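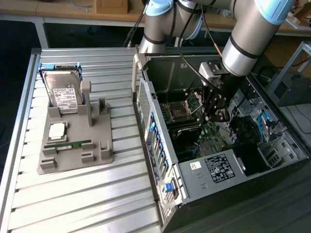

Afroza Siddiqui wrote in after last month's item to say she would never have opened her old tower at all if we hadn't gone on about it, and that the worst part by far was the processor, because she couldn't tell which way round it went and sat there for half an hour with it in her hand. Could we please, she asks, do a whole piece on just that bit, and on memory, and on where to put everything while the case is open.

OK. Doing it. Short on time this month so it's going to be in lumps.

FIRST, THE CASE
Lay it down. Flat on its side, open side up. People try to work on a tower standing up and then wonder why the chip slides out of the socket. Power cord out of the wall before the panel comes off, then hold the power button in for a few seconds. Touch bare metal on the case, and do it again every time you come back from the kitchen. No carpet. No wool sweater, Dagim.

WHERE THE PARTS GO
This is the one I will keep nagging about. Every part gets its own spot before you take it out. A tray with slots is lovely if you have one. Hard drive standing up at the back, processor in the middle where your elbow won't reach it, memory stick along the front. No tray? Egg carton for screws, a clean baking sheet with a sheet of cardboard on it for the rest. Not a pile. Never a pile. Last June I lost a whole evening to a memory stick that was under the manual.

If the drive comes out on plastic rails, leave the rails on. They are a pain to find again for older cases, and the drive won't sit right in the cage without them.

THE PROCESSOR
Lever up, cover up, look at the socket before you do anything else. Good light, glasses if you need them. You are looking for two things: the little triangle in one corner, and any notches along the sides. The chip has the same triangle. Match them. Hold it by the edges only, metal lid facing you, and lower it straight down. Don't slide it, don't wiggle it. It should drop in with no push at all. If it needs a push, it's wrong, lift it out and look again.

Then the cover and the lever. On some boards the lever takes a fair bit of force and makes an ugly creak. That's normal and it scared me silly the first time.

Pins: on some the pins are on the chip, on others they're in the socket. Either way fingers off. Dagim Degefa straightened a bent one with a mechanical pencil (lead out) and it worked, but I wouldn't plan on it.

PASTE
Wipe the old stuff off both surfaces with rubbing alcohol and a coffee filter. Coffee filters don't shed. Pea sized blob in the middle, cooler straight down, screws in a cross pattern, a few turns each. Do not spread it with your finger. Do not reuse the old paste, however good it looks.

MEMORY
Clips open. There is one notch in the bottom edge of the stick and it's off center so it only goes in one way. Thumbs at both ends, press evenly untill the clips snap. It takes more push than you think. Most "dead" machines people bring us have a stick that's in at one end and not the other. If you only have one stick, check the manual for which slot it likes.

CABLES
Flat SATA cables get knocked loose when you're doing something else entirely. Before the panel goes back on, put a finger on each plug and press. Both ends. Also the fan plug for the cooler, which Afroza forgot, and good for her for admitting it.

BEFORE YOU CLOSE UP
Run it with the side off for a minute. Fan turning, picture on the screen, drive showing up in the setup page. Keep your hands out while it's on. Then off, unplugged, panel, done. Leave the screws you have left over in a bag taped inside the case. You will have some left over.

ODDS AND ENDS
The Posow bench is open again in the afternoons from 2. Bring your own screwdriver, the good ones keep walking off. Paste and filters are on the shelf, put your coins in the jar.

We still want old towers for the Dilach swap. So far 51 in, and we have room for a few more. Drives wiped please, or tell us they aren't and we'll do it. We can't take monitors this time, no space, sorry.

Parts list went round with some mistakes in it, the corected one is by the door.

Next time: power supplies, and why I won't let you open one. Send questions before then, handwriting is fine.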